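Speaker notes: the bottle talk
Slot is after lunch, so start loud

Opening

Hi everybody, I'm Renata Tapia, I work on manipulation testing at Skistix, and I'm going to spend my time up here on one stupid bug. (Wait for the laugh. If there isn't one, keep going!) We ran 91 simulated kitchen episodes before we let the policy near real glassware, and 68 of them passed. I was thrilled. Then Violeta Ojeda pulled the contact logs, and a bunch of those passes had force spikes in them that would have cracked a real bottle.

So let me show you the kind of counter we're talking about. Cake, loaf of bread, a cup, knives, and a green glass bottle with the Franka's gripper right up against it. Leave this up for a bit.

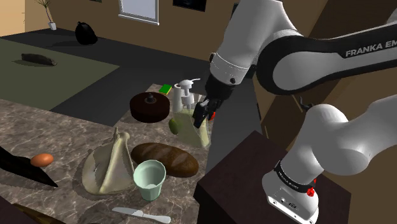 What went wrong

Okay, the fault. Our force limit was checked in the control loop, and the loop skipped the check whenever the planner was swapping trajectories. The gap was 52 milliseconds. Sounds like nothing, right? But the swap happens on approach, when the fingers are closest to the object, so the arm was blind at the worst possible moment – and our scoring only looked at where things ended up. Bottle upright at the end, big green check mark.

Mention the Harawira review here. They asked us in December if the limit was ever off and I said no. I believed it, too! Go slow on this part.

Why clutter made it worse

More stuff on the counter means more replanning, and more replanning means more gaps. Look down past the fingers: a tomato, two forks, a phone in a red case, a clear container with something like butter or cheese in it. Every one of those is a thing the planner has to think about. With a bare counter we got one swap per reach. On our busy layouts we got 4. 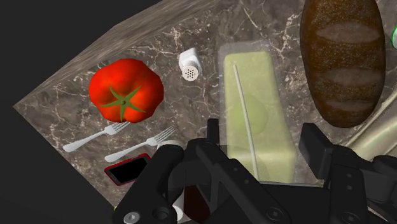 Theerawat Rojanasak wrote back after the dry run that the gap isn't the real failure, the scoring is, and that any team grading on final position alone will miss the next fault as well. I went back and forth on that and I think he's right, so the slide title changed.

The fix

The limit now runs in its own process and the planner can't touch it. If it misses a beat, the arm stops. We also fail any episode with a spike, even if everything lands where it should. Yes, the pass rate dropped. Say so before somebody asks.

Then questions. If the mic dies again, repeat them out loud for the back row.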